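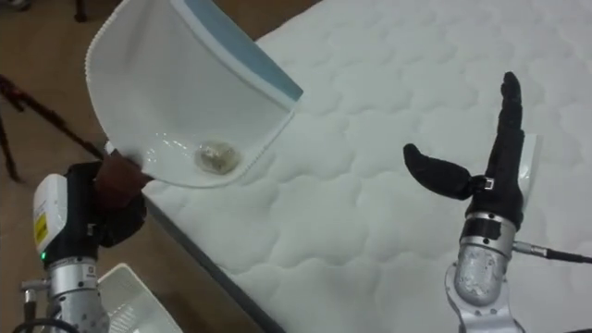

White bedpan, pale blue strip along the rim.

**Sokinier Allotment Society - minutes, 6 September 2014**

**1. Last minutes.** Agreed, after the word "compost" had been spelt correctly.

**2. Water.** The July bill came to £1,397. The society has 40 plots and one tap, so somebody is either very thirsty or growing rice. The tap will be locked overnight. Plot holders at the Salcedo end asked who gets a key. Discussion of the key took longer than discussion of the bill.

**3. Shed roof.** Two quotes in. Atico wants £500 and can start next week. Juvano wants £400 and can start when it stops raining, a date the meeting could not supply. Atico chosen, with two against. 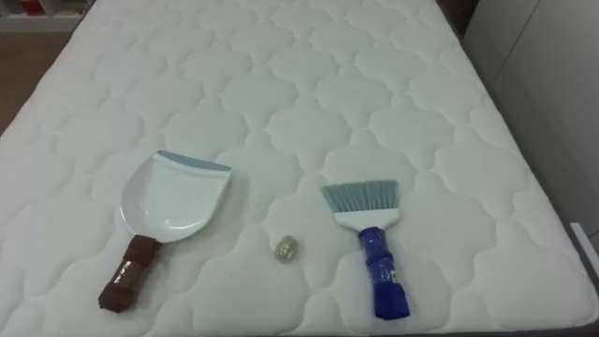 White quilted mattress and small dustpan.

A remark from the back was that the cheaper quote had left out the guttering anyway, and that we'd been had that way over the fence. Asked to be minuted. Minuted.

**4. Marrow class.** Last year's dispute over whether a marrow may be polished was reopened - at length. Ruling: a damp cloth is allowed, oil is not. Butter was raised and left for next time.

**5. Bonfires.** Still not before dusk. Still being lit before dusk.

**6. Any other business.** The wheelbarrow is missing again. It is green, with a squeak, and most of those present have heard it go by.

Next meeting: same hall, bring own mug.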